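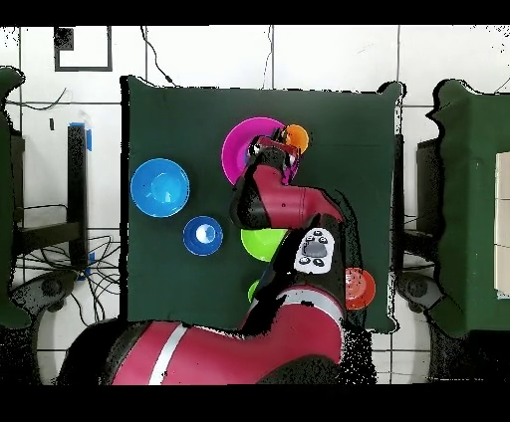
El brazo rojo y negro sobre el paño verde, con la pinza encima del plato magenta.

En julio fuimos a Zirwood con una pregunta muy concreta: qué nos costaría de verdad montar un puesto como los suyos en el taller de Rerkgate. ¡Y volvimos con la libreta llena! Nos recibió Fitzgerald Benavides, que lleva las compras y que contesta a todo sin mirar el reloj.

Lo primero que nos enseñó fue su hoja de gastos – una maravilla, con todo separado por partidas. El brazo va aparte, claro, pero luego vienen las mesas con ruedas, los soportes, el cableado y la formación. Para esos extras nos recomendó reservar 3000 euros por puesto; solo en cables y soportes se les fueron 1224. La vajilla de colores es lo más barato de la lista y lo que más usan.
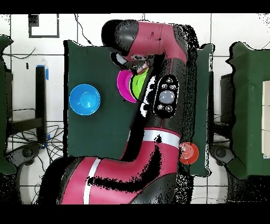

Cuencos de colores junto al brazo, en la misma mesa.

Tobias Mbeki preguntó por los plazos. Entre pedido y entrega contaron más de tres meses, así que vamos a pedir ya las ofertas de Clundar y Esposito, con repuestos de pinza incluidos. Nuestra idea es empezar con dos puestos y dejar sitio en el suelo para otro. Falta medir la sala y ver cuántos enchufes tenemos en la pared del fondo.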